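Mamska is a home brewing and fermentation school. We teach people to make cider, ginger beer, kombucha, vinegar and pickles in an ordinary kitchen, and we sell the yeast and cultures that go with the courses. Our classroom and shop share one address on Gundatine Street.

## How we started

Kipchumba Obura and Rania Fakhoury gave the first class in January, in a rented church kitchen with two working burners. It was a single evening on cider. Ten people signed up and most of them asked for a second session on bottling, so a second session was added, then a third on vinegar for those whose cider had gone that way.

The church kitchen was needed for other things and we moved twice before finding the present building. It used to be a dry cleaner's. The floor drains were already in place, and that settled it for us.

## What we teach

We run three courses.

- **First Ferments** – sauerkraut, salted cucumbers and ginger beer. Two evenings.
- **Cider and Perry** – pressing, pitching, racking and bottling. Five evenings, spread over ten weeks so that the cider has time to do its part.
- **Sour Things** – kombucha, fruit vinegar and shrubs. Three evenings.

Cider and Perry is the only one with a prerequisite. You need to have taken First Ferments or made at least one batch of something at home. If you aren't sure whether your batch counts, ask us.

Each course costs $89 and covers ingredients, jars and a printed booklet. You take home what you make. Students in the cider course also get a hydrometer to keep.

## How classes are run

Classes are small and most of the time is spent at the bench. Rania teaches the first half hour at the board: what the yeast is eating, what temperature it likes, and what the readings mean. After that everyone works on their own batch and the teacher goes from table to table.

We write everything down. Each batch gets a card with the starting gravity, the date, the culture and the room temperature, and the card stays with the jar until it's empty. Old cards are kept in the shop and anyone can look through them. There are 236 so far, including the failures, which are filed with the rest.
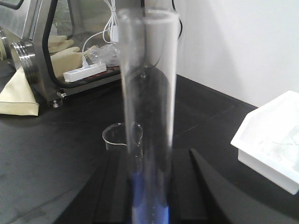 Sharon Barasa wrote to us after her first course that she had expected recipes and would have liked more of them. The part on taking a gravity reading was longer than she wanted at the time, she said, though she has since used it on every batch and would now put it first. We have added four recipes to the booklet and left the gravity lesson at its old length.

## The shop

The shop sells what the courses use and not much else. We stock cider, wine and ale yeasts, kombucha cultures, airlocks, swing-top bottles, siphon hose, non-iodized salt and cleaning supplies. Our own vinegar is sold under the name Usus when there is enough of it to sell.

Apples for the fall pressing come from the Mrema orchard. We take a mix of sharp and sweet fruit, whatever is ready, so the juice is different each year. Students sometimes find this annoying when they try to repeat a batch they liked.

## Who works here

Kipchumba Obura teaches cider and looks after the press. Rania Fakhoury teaches the other two courses and wrote the booklet. Định Vũ runs the shop, orders the cultures and answers most of the email. Darragh Keane joined us to help with the evening classes and now also teaches First Ferments when Rania is away.

Questions about a batch that has gone wrong are welcome from anyone, student or not. Tell us what went in, when it went in and where the jar has been standing. Bring the jar to the shop if you can – with the lid loose, please.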